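Magazine Issues People Workshops Subscribe Contact

Magazine > People > Sorting and storage

Bottles, tubes and the colour of the bin

Tihomir Zupan has been sorting other people's bathroom cupboards and storerooms for 9 years. He started Otden after a long stretch at Stendix, a wholesaler of toiletries and cleaning goods, where he ran the returns bench. We talked at his kitchen table over two pots of tea.

Returns were where he learned most of what he knows. Cartons came back from shops half full, with shampoo, lotion and mouthwash mixed together, and someone had to decide what could go out again.

"You'd get 200 items in a morning," he said. "You can't stand there and think about each one. You need a place for it before you pick it up."

His method uses shallow bins in strong colours. One holds everything that hasn't been looked at. The others are for what has. He doesn't label them, at least for the first hour, and he asks clients to hold off on labels too.

"People love to write labels. They write 'hair' and 'skin' and 'travel' and then they find sunscreen and stop for ten minutes. Use a colour. Blue is what you started with. When blue is empty, have your cup of tea."

He is firm about the height of the sides. A deep tub hides things, he said, and people end up digging in it like a toy box. A shallow crate lets a bottle stand with its top above the rim, so it can be lifted without moving its neighbours. He likes vents in the walls for anything that might leak, and a rolled rim that doesn't cut into the fingers when the crate is carried full.

The table matters as well. He prefers a white top, cleared completely, with the bins pushed up side by side so the hand has only a short way to travel.
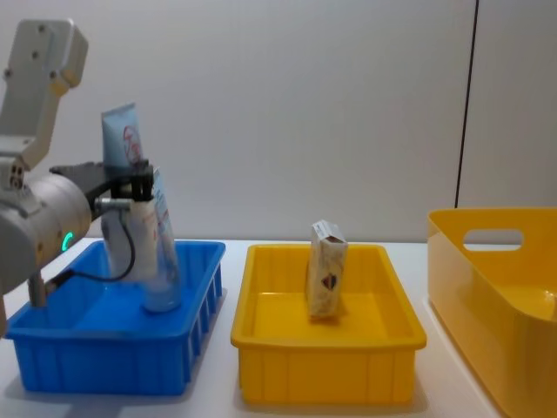
Issue 37

A blue bin and a yellow tray next to each other on a white table is close to how he sets up at home. I asked him about tubes, which seem to give everyone trouble. A light blue squeeze tube standing on its cap with the crimped end up is the way he wants to see them.

"Cap down, always. The stuff settles where you need it, and the tube takes up less room than it does lying flat. If it won't stand by itself, put a bottle in front of it."

Clear bottles he leaves until last. They are the easiest to judge, he said, and going through a few of them quickly at the end is good for morale. White bottles he turns so the label faces out. If there is no label and the owner can't say what is inside, he sets it aside and asks again the next day.

"I never open and sniff. I did that once at Stendix and I won't do it again."

What he charges depends on the job. A family bathroom is 100 dollars and takes a morning. The biggest job so far was a storeroom for Rurell, a small chain of guest houses, which had 4,000 bottles of shampoo and lotion on its shelves. That one went on through most of February. He worked with Su, a charity that packs hygiene kits for shelters, and the unopened bottles went to them.

He was surprised at how few of the guest house staff knew what they had. Orders were being placed every month for things that were already stacked at the back.

"They weren't careless. The shelves were deep and the lights were bad. Anyone would have ordered more."

Asked what a reader should buy before starting, he said two bins and a damp cloth. The bins should be the same shape if possible, so they nest when the job is over, and plain inside so they wipe clean. He has had his own set since the Stendix days and has replaced one, after he backed the car over it.

His own bathroom cabinet has two shelves. He let me look. There was a bar of soap, a razor, toothpaste standing on its cap, and a jar of something his sister makes that he says is for elbows.

Otden takes bookings by phone on weekday mornings.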